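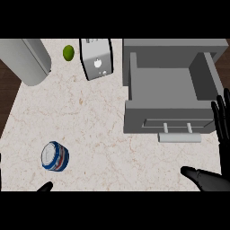
Why does my policy run fine in Posholm but drift when I replay the same log?

Replay steps the controller on wall time by default, so a slow render makes it skip commands. Lock it to the simulator clock instead.

1. Open the replay settings in Posholm and set the clock source to "sim".
2. Set the control rate to 100 Hz, the same as the recording.
3. Turn off frame dropping.
4. Run the log again and compare the step count. A log of 638 steps should replay as 638. If you get 587, frame dropping is still on.

Restart Posholm after changing the clock source.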